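Progress report to the Flurnar Fund
Tullham old wells project
Sep 2, 2026
From: Emiliano Esteban

Hi all,

You asked me to keep these shorter than the last one, and I did try. It's been a busy stretch, though, and a couple of things came up that I'd like you to hear from me before you see them in the budget sheet.

Quick version first. The grant covers finding and properly sealing 30 abandoned water wells in and around Tullham. As of this morning 9 are sealed, inspected and signed off, and 4 more are cleaned out and waiting on grout. I'd hoped to be further along. The spring was wet, the fields were soft, and for a long while we couldn't get a rig anywhere near the wells on the low side of the creek without leaving ruts that no farmer would forgive me for (and rightly!). Once the ground firmed up we moved along nicely, and I still think we finish the field work in November if the weather gives us a normal fall.

Finding the wells

I had figured this would be the easy part. The county has well logs going back a good way, but the older ones give locations like "northeast of barn," and in a lot of cases the barn is gone too. So I've spent many more hours than planned walking fields with a magnetometer and a bundle of pin flags. It works great on steel casing. On the old hand-dug wells lined with fieldstone it does nothing at all, and for those I've been relying on old aerial photos and on people's memories. I've had a lot of coffee at a lot of kitchen tables this year, and I've enjoyed pretty much all of it.

One of the stone-lined ones was under a lilac. The family had always wondered why that lilac did so well.

Please note that two of the wells on the original list have been dropped. One had already been sealed by a previous owner, with paperwork to prove it, and the other was a cistern. I've swapped in two from the waiting list, so the total in the grant agreement doesn't change. The updated list goes with the budget sheet, with the swaps marked in the notes column.

Cleaning them out

Before we can seal a well we have to get it open to the bottom, or as near as we can manage, and people have thrown some remarkable stuff down these holes. We've pulled out fence wire, drop pipe, pump rods, bricks, a fair amount of baling twine and most of a kitchen chair. The fence wire is the worst of it by a mile. It balls up, it grabs the tooling, and you can lose a whole day to it.

Soltel has been doing the drilling and cleanout, and I'm very happy with the crew. They're careful about where they park, they put the sod back, and they call me when something looks odd instead of pushing through and telling me later. Their day rate went up in the middle of the contract year, as their bid said it would, so please don't be surprised when you see it change on the invoices.

We did have one real problem, at the Sorrentino place. The well there is a drilled one with old steel casing, and when we put the camera down it we saw the casing was badly corroded and had come apart at a joint. Water from up near the surface was running down the outside and in through the gap, which is exactly the kind of thing this project is meant to stop, but it also meant we couldn't simply fill the casing and walk away. Grout placed inside a broken casing doesn't reliably get to the space outside it. After a long phone call with the state inspector we decided to perforate the casing above and below the break and pump grout through the holes under pressure. It took longer, it used much more grout than a well that size normally would, and it ate up a good piece of our contingency. I'd make the same call again. The neighbors downhill are all on private wells in the same sandstone.

The sealing

For anyone who's new on the board: we seal from the bottom up. A tremie pipe goes all the way down, the grout gets pumped through it, and the pipe comes up slowly as the hole fills, with the end kept under the grout the whole time. If you just pour from the top it bridges partway down and leaves you a nice plug with a big empty space underneath. We let it settle overnight, top it off, cut the casing below plow depth, cap it, and put the soil back. The inspector comes out for either the pumping or the top-off. He's been good about fitting us in.

We switched from neat cement to bentonite grout for most of the drilled wells, with the state's approval. It stays a bit flexible and doesn't shrink away from the casing, and it's easier on the crew to mix. The dug wells are a different animal. Those get clean fill in the wide part with layers of bentonite chips, and you have to pour the chips slowly or they hang up and swell before they reach the bottom. One of the crew worked out that a coarse screen laid over a wheelbarrow takes the dust out first, and the pours have gone a lot smoother that way.
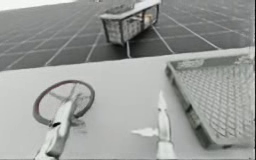
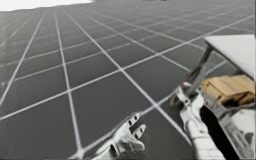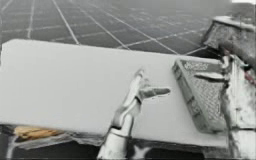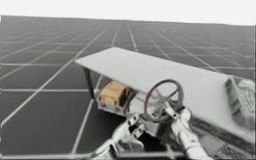 The deepest well so far was over 100 feet, and that one went about as smoothly as anything we've done. The shallow ones are the ones that fight you. I've stopped trying to predict it, and my schedule for the rest of the season simply allows a spare day for every dug well, whatever it looks like from the top.

Water testing

Along with the sealing, we're sampling nearby household wells before and after. The first round is done and every household we asked said yes, which pleased me no end. I have the lab results back for nearly all of them. I'm not going to characterize the results in this report, partly for the families' privacy and partly because a single round doesn't tell you much. Nitrate moves around with the season and with the rain. What I can say is that each family got its own results by mail with a plain-language sheet, and anyone whose numbers needed attention also got a call from me and the county's contact information.

The second round has to wait until the sealed wells have been sealed for a while. I'd like to do it next spring at about the same point in the season as the first, so we're comparing like with like. That falls outside the current grant period. I'd be grateful if you'd think about a no-cost extension just for the sampling. The money is already in the lab line and hasn't been touched, so all I need is the time.

Money

The short story is that we're under on travel, under on printing, on target for lab fees, and over on grout. The overage is nearly all Sorrentino. I've covered it from contingency, and there's enough left there for one more surprise of the same kind, though I don't think there's enough for two. If we hit a second broken casing before the end of the season I'll call you before we do anything beyond making the hole safe.

I've also moved a little from printing to equipment to pay for a repair on the downhole camera. The cable got nicked on a casing edge and had to be re-terminated. It's within what the agreement lets me shift without asking, but I'd sooner mention it.

One invoice from Soltel covers work in two of your reporting periods. I split it by date of work and put a note on the sheet. If your bookkeeper would prefer it all in one period, that's fine with me, just let me know which.

Landowners

Everyone whose well has been sealed has signed the completion form and has a copy of the sealing record. I've been telling people to keep it with the deed, as the next buyer's inspector will want to see it. The county has copies too.

Two landowners on the list are still undecided. One is worried about the crop, and we've agreed to talk again after harvest. The other would like to keep the well for watering a garden, and I think there may be a decent answer in fitting a proper sanitary cap and bringing it back into use. Strictly speaking, the grant language says "sealed." Would you consider a well that's been brought up to code as meeting the goal? No rush on that, but I'd like to be able to give her an answer before the ground freezes.

What's next

The wells waiting on grout come first, and we've got the pump booked. After those we go across the creek while it's dry, starting with the far end of the old dairy road and working back toward town. The dug wells near the church come last. They're close to pavement, so the rig can get to them even if it turns wet on us.

I still need to write up the location methods for the county, who'd like to use them for their own list. I've got a pile of notes and a half-finished draft. Somebody there has offered to turn my pin-flag coordinates into a proper map layer, and I said yes before they'd finished the sentence.

If any of you would like to come out and watch a well get sealed, please do! It's loud and fairly slow, and you'll want boots. Send me a note and I'll tell you which days we're pumping. The gate at the dairy road is kept locked, so call from the mailbox and I'll come down and let you in.

Thanks for your patience with the slow spring, and for getting back to me so quickly about the inspector's fee.

Emiliano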